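About the Virncombe Chess School

Tsutomu Katayama started us off in March with 2 borrowed tables over the Zindley bakery, and we've been happily outgrowing rooms ever since!
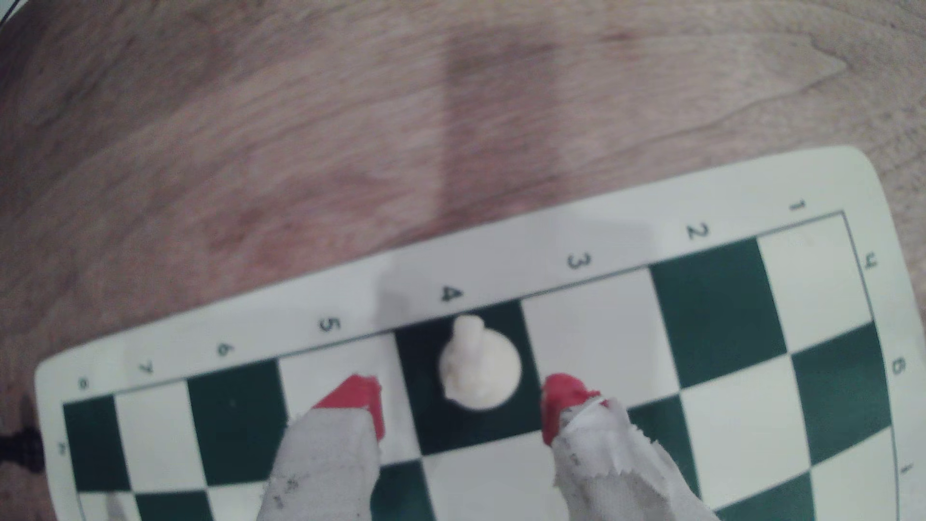
We now teach 183 players, from first graders to grandparents, and everybody gets tea (and usually a cookie, if you come early enough). 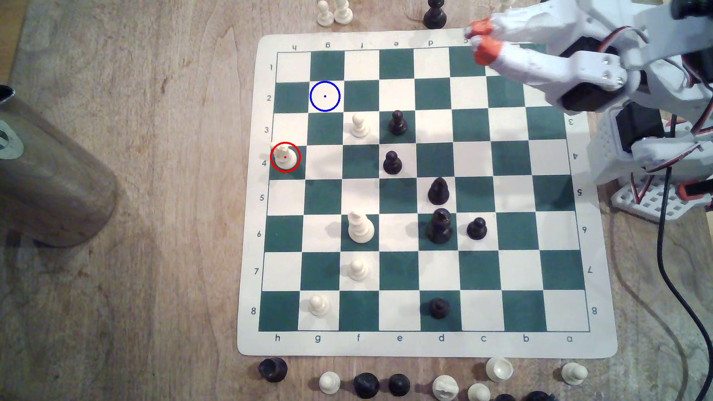
Lessons run all year, and you're welcome to just drop in and watch before you sign up.

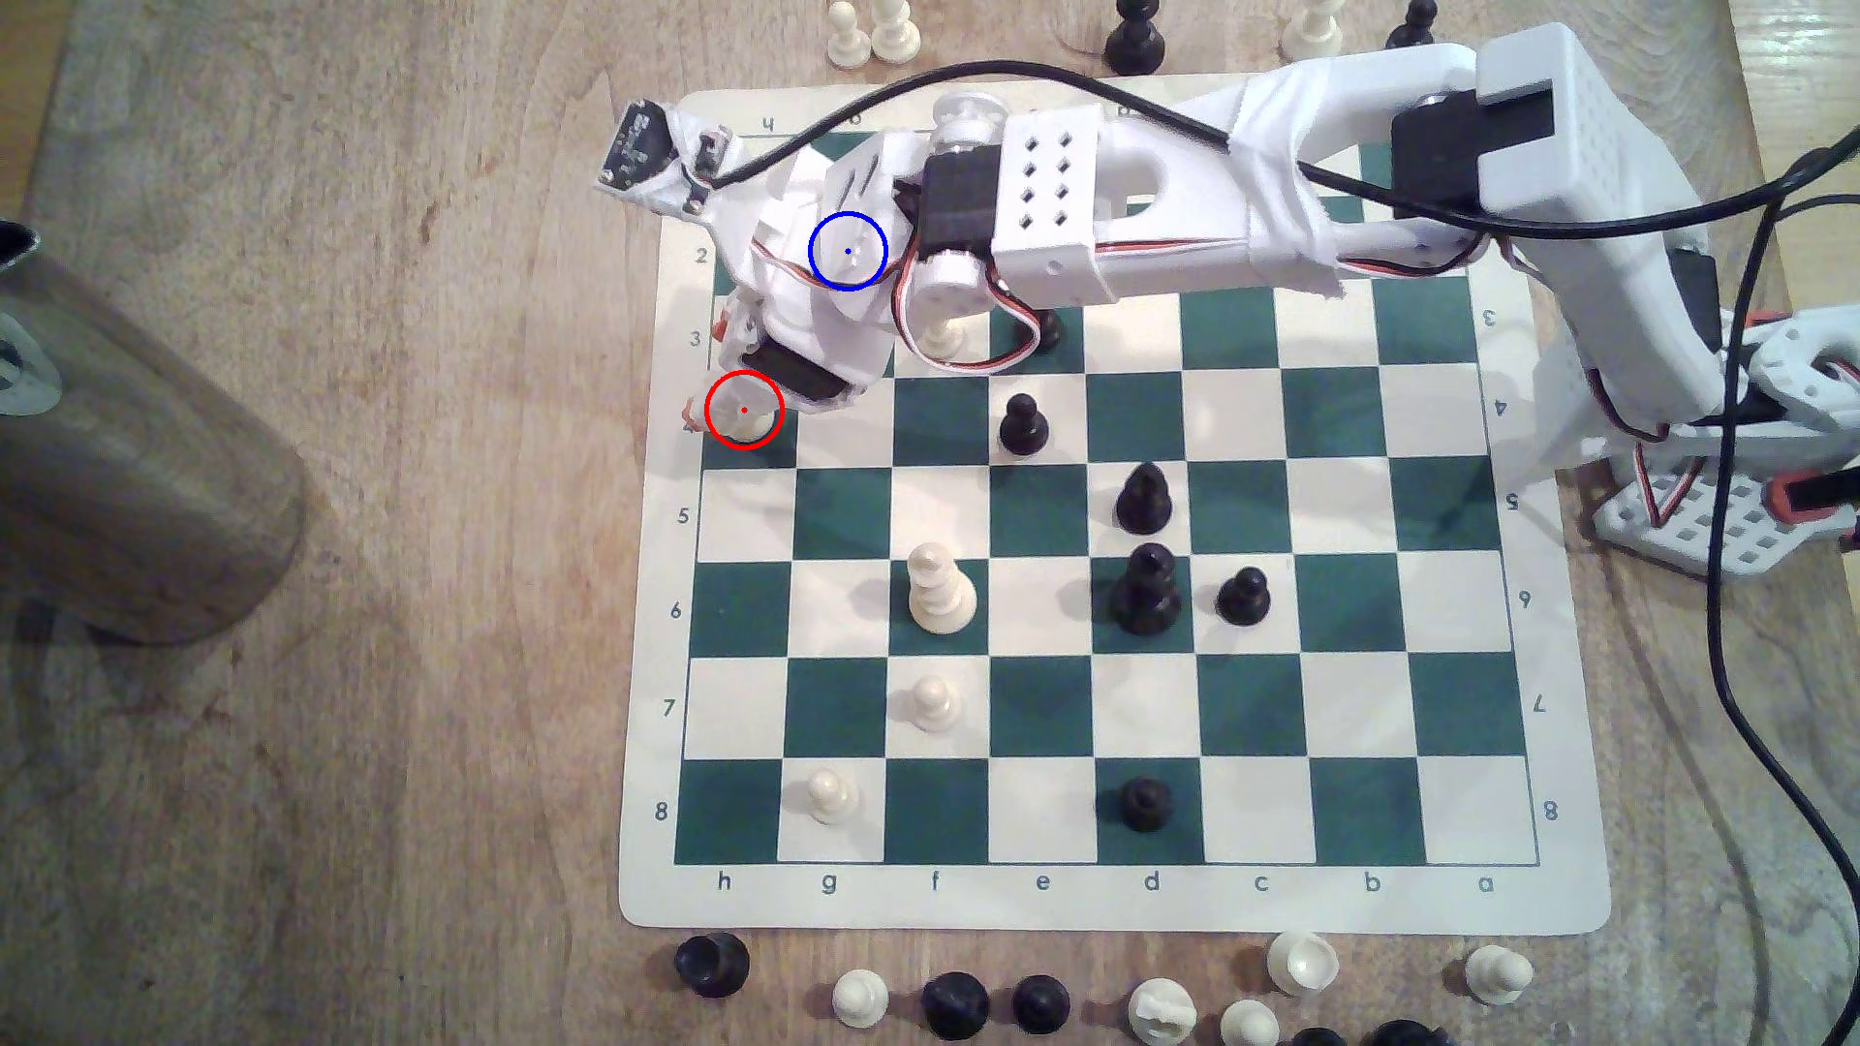
A roll-up board, h-file on the left

Our lending shelf holds about 400 books, so please borrow one, and do bring it back.

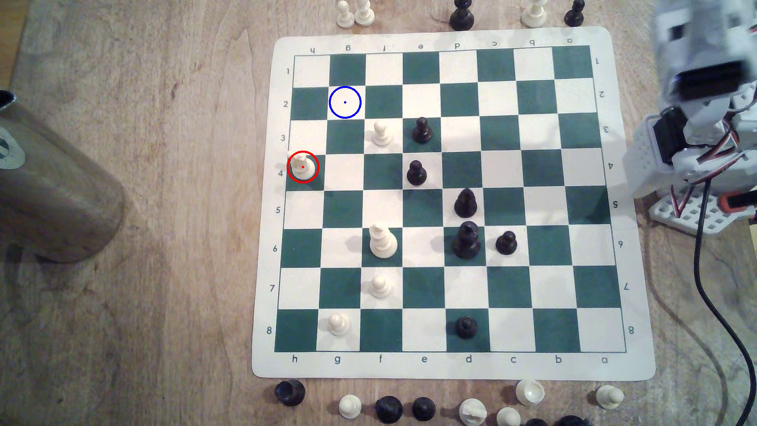 Kings and pawns on the board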